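Individually Wrapped Mini French Bread
Visten Pantry and Break Room Supply
Item 121

Product Overview

Visten supplies individually wrapped mini French bread to offices, training centers and reading rooms served by the Skolville distribution area. The item is intended for desk service, meeting trays and self-serve pantry shelves, where a single portion is preferred to a shared loaf or an open basket. Each portion is sealed in its own film packet and may be set out without plates or serving tools.

The item is listed under Bakery, Single Portion. Customers who now order the assorted biscuit tray may add it to the same delivery at no change to the delivery fee.

Packet and Labeling

The wrapper is clear film with a yellow printed label. The product name is given in Chinese characters, 小面包, with the English wording "Mini French bread" in smaller text. A red oval brand logo is printed on the label, and a black code is printed on the transparent part of the wrapper. Receiving staff should record this code in the stock log when a carton is opened.
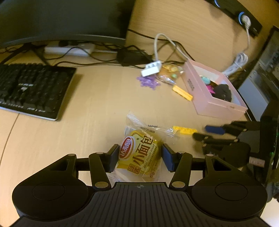
Mini French bread, single packet, on a wood-grain desk.

Ingredient and allergen information must be read from the product label before the item is offered to guests. Visten does not issue a separate allergen card for this item. A translated label sheet may be requested from the Calletti order desk and should be kept with the pantry records.

Ordering

Orders are accepted by the carton only. The minimum order is 3 cartons per delivery address. Standing orders may be changed or paused until noon on the business day before dispatch. Sites in the Pillay building group should order through their shared account and enter room code 103 in the delivery field.

Customers planning large events are asked to contact the order desk in advance when more than 600 packets are required. Saturday delivery is available to Skolville addresses only.

Storage and Display

Keep cartons closed in a dry cupboard, off the floor and away from direct sunlight. Do not store beneath sinks or beside cleaning products. Packets should be placed in a single layer on trays, with the label facing up. Heavier goods must not be stacked on top, as the bread is easily crushed.

Packets with torn or open film should be removed from display and entered as waste.

Returns

Unopened cartons may be returned with the next scheduled delivery. Opened cartons and loose packets are not accepted. Damage found on arrival should be reported to the order desk on the day of receipt, with the printed code and the delivery note number.

Related Items

Assorted biscuit tray
Pantry shelf basket, small
Paper napkins, white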